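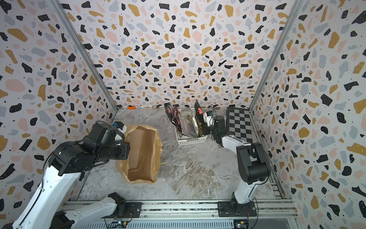

Snack bags are a poor fit for most of what has been written on packing order. The older advice, as taught to checkout staff, assumes goods that keep their shape: cans at the bottom, boxes along the sides, eggs and bread last. A bag of chips has no firm base and no fixed height, and its outer size says little about what is inside. When several stand together in a slatted basket, as the three in the white plastic basket of Figure 4 do, one of them is apt to lean forward, and a packer working from the front meets that bag first whether or not it is the best one to start with. In our records the leaning bag was taken first in 318 of 600 packings. We treat this as an effect of the basket and leave it out of the preference scores in Section 5.

The paper bag has its own part in the result. An open kraft bag stands up well when new, but the rim softens with handling and the mouth begins to close. Once that happens the first item has to do two jobs, filling the bottom and holding the sides apart. Packers in the Stellach group often set the first bag in at a slant for this purpose and straightened it when the second went in. Packers in the Sikora group folded the rim down before starting. The fold costs a little height and gives a mouth that stays open. We found no difference between the groups in the number of torn paper bags, which was 10 in each.

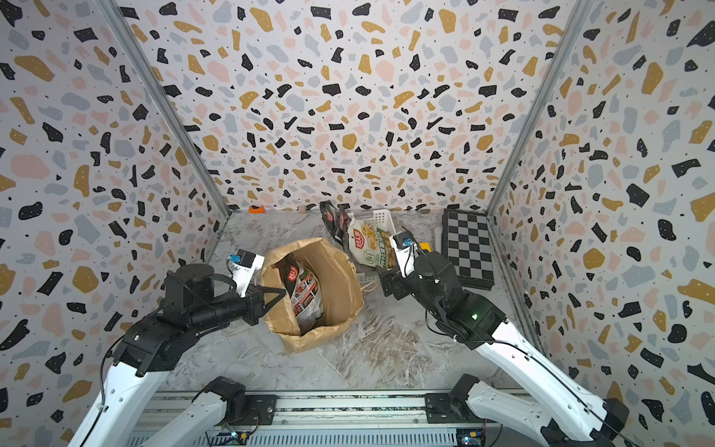

Size was the other matter that split the packers. Many kept the largest bag for last on the grounds that it would crush the others, and many put it in early on the grounds that it would not fit later. Both reasons are sound, and the choice depends mostly on the shape of what is already packed. In Figure 4, the dark package lies diagonally in the paper bag, while the large white and pale green chip bag is still at the basket. A diagonal first item leaves two wedge-shaped spaces, and a wide, air-filled bag goes into neither of them without being pressed. Of the packings that reached this state, 76 were finished by taking the first item out and starting over. The rest were finished by pushing down on the top, which we scored as complete if the seals held.

**Figure 4.** Packing snack bags from a slatted basket into an open paper bag. The three views are not placed in order of time. 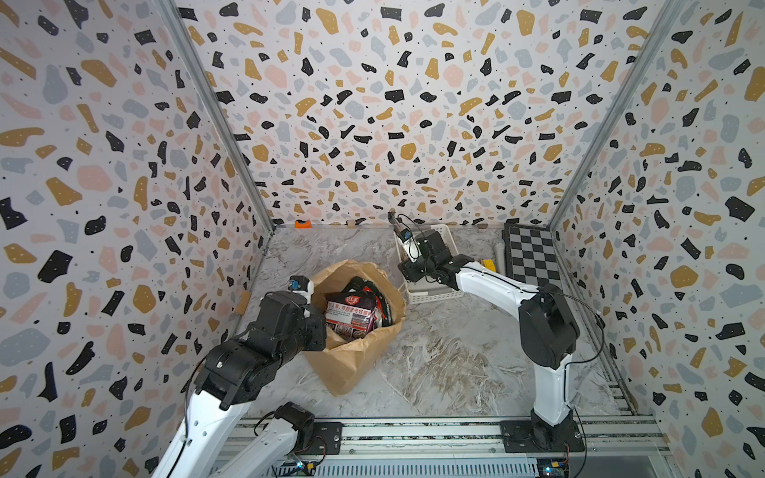 Hrefna Bach, commenting on a draft of this section, objected that we give too much weight to fit and too little to the person who unpacks. In her view a bag packed with the labels facing the opening is worth some wasted space, and a packer who turns an item to show its front should not be marked down for the extra movement. We accept the point in part. The Homine scoring sheet has no line for label direction, so the packings in this paper cannot be rescored. A line has been added to the Grukumside version, along with one for items left above the rim.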